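How to check a war photo before you share it

Pictures from a conflict travel fast, and many of them are old, mislabelled or taken somewhere else. You can test most of them in 15 minutes with a web browser.

Save the picture at the largest size you can find. A copy taken from a messaging app will often have lost detail. Write down where you saw it, the caption and the time it was posted.

Run the file through at least 3 reverse image search tools. They index different sites, so a blank result from one means little. Sort the results by date if the tool allows it. If the same picture was online before the attack in the caption, stop there.

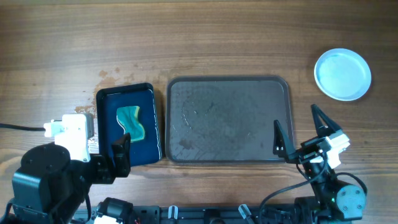
Next, look for the credit line. Agencies normally state who took the picture, and mark anything handed out by an army or a ministry. "Handout" means the agency did not take it. It may still be genuine, but the supplier chose what to show.

Then try to place it. Note road signs, shop names, roof shapes and hills, and compare them with satellite and street-level maps. Check the shadows against the claimed time of day, and the weather against local records. Leaves on the trees in a picture said to be from December need explaining in most of Europe.

For video, step through it and search on several stills. The opening one is often a title card.

Keep your notes with the saved file. If you can't settle the place or the date, mark it "unconfirmed" and leave it unshared.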